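Kustardale Bowl, white with dark rim

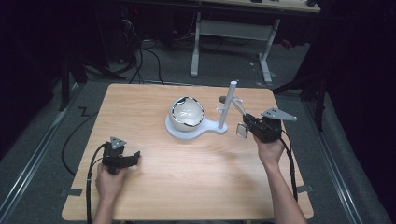 White bowl with dark rim, on a light wooden tabletop.

Back in stock from October. Rounded body, glossy white inside, irregular dark rim brushed on by hand so no two the same. Good for soup, porridge, fruit, keys by the door.

Stoneware, made at the Brunda pottery by Leokadia Zieliński and Lech Dudek. Width 13 cm. Fired twice. Weight varies a bit, please dont write in about it.

Dishwasher: yes, top rack
Microwave: yes, short bursts
Oven: no

Code 844. Sold singly or as a set of 5 (boxed, straw packing). Price each £33, sets by email, ask for Waldemar. Seconds sometimes, small glaze pits, cheaper, not listed online.

Matching Lis side plate still out of stock. Bromura jug coming back soon, same rim, taller neck. Will put it up when the kiln is mended.

Delivery. UK only for now. Orders in before noon go out same day, after that next working day. Breakages: keep the box, send a photo, we replace. Returns fine if unused, you pay postage.

Shop collection also posible, ring the bell at the side door.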